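Bedding swap returns to Prilton next month

Thursday, August 30, 2018

Right, get your spare pillowcases out of the airing cupboard, because the Prilton bedding swap is back in September and I for one can't wait! Doors open at the Arner hall at the usual time, and it's 2 pounds on the door (children free, as ever).

If you missed the last one, you bring clean bed linen you're fed up with and go home with somebody else's. I took a flowery duvet cover I'd never liked and came away with a set of plain grey pillowcases, which I've used nearly every week. Grey goes with everything and doesn't show the tea.

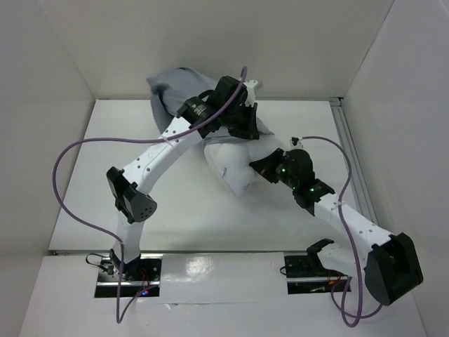 Pillows themselves are allowed this year too, which is new, as long as they're clean and have no lumps. Please bring them out of their cases so people can have a proper feel. There'll be tables along one side for trying a pillow in a case before you commit – very sensible, as I once carried home a lovely case that was a good hand's width too short. My tip is to push one corner of the pillow right down into the corner of the case first, then work the other side in. Shaking it by the hem and hoping does nothing except make your arms ache.

Almost 800 items changed hands last time, and 58 bags of leftovers went on to Simuvholm, the animal shelter out on the Matlala road, who are always after old sheets and towels. They'll be collecting again, so even the really tired stuff is worth bringing.
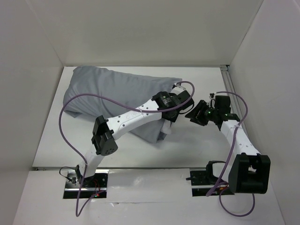 One small plea from those of us who do the sorting: fold things, please! Single cases can be laid flat and folded in half longways, then in three. Sets are best tucked inside one of their own pillowcases so they stay together, with a bit of paper pinned on saying single, double or king. We had a whole heap of mystery sheets last time and I spent most of the morning holding them up against a table.

There are 95 places for the early hour and you do need to put your name down for those at the Arner hall desk. After that just turn up. Tea and cake at the back, bring change.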